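From: Maritza Ospina
To: Kitchen things list
Date: March 11, 2025
Subject: Re: Pots for the shared cupboard

On the list, Borkowska wrote:
> We still need one medium pot with a lid for the shared cupboard.
> The old Zilska one lost its knob in January and I am fed up with
> lifting it with a fork. Does anyone have one going spare? A lid you
> can see through would be best. Also, is the play corn still wanted?

I have one you can have. It's a pale grey-green pot with a loop handle on each side and a glass lid, and I'm not using it now that I have the bigger Brullik. 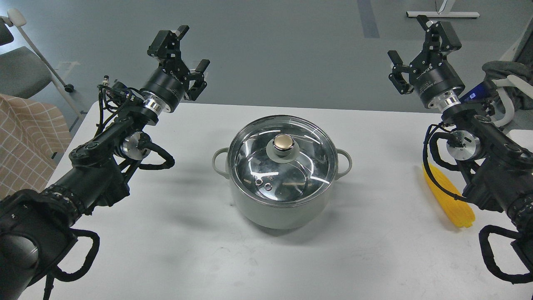

The pot with its lid on, corn to the right.

I paid 70 for it and would be happy with half that, or a swap for a baking tray. The base is fine on gas. I haven't tried it on an induction ring, so please check before you rely on it.

The inside is stainless steel and I clean it with hot water and a soft sponge – no wire wool, please, it marks. The knob is the gold-coloured one in the middle of the lid, and it needs a turn with a screwdriver every few months.

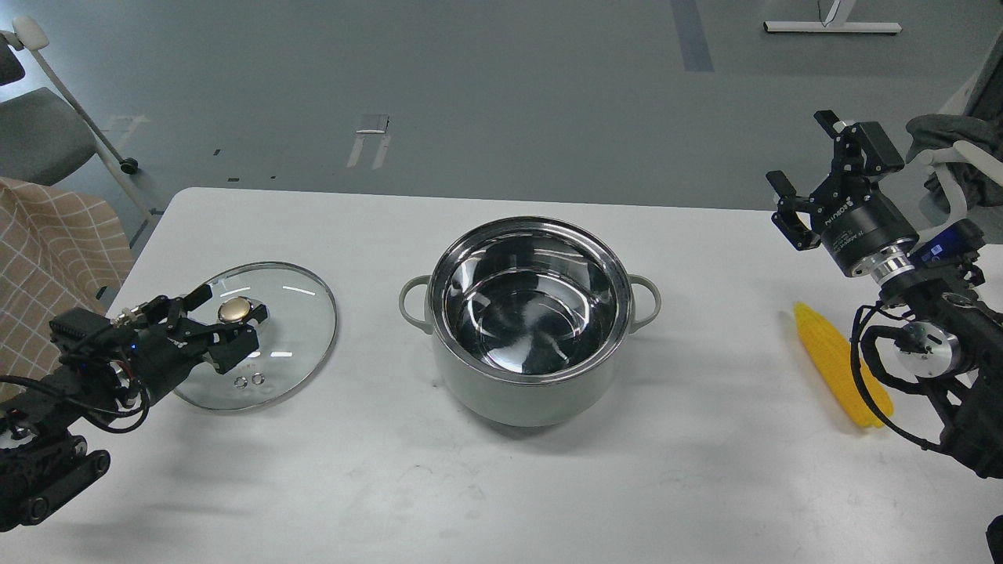
The lid has two small steam vents as well, so it doesn't need propping open when you do rice or potatoes. Wash round those with an old toothbrush.

As for the corn, yes, still wanted. It's plastic and goes back in the play food box, so please don't put it in with the pot.

I can bring both over if someone tells me which shelf.

Maritza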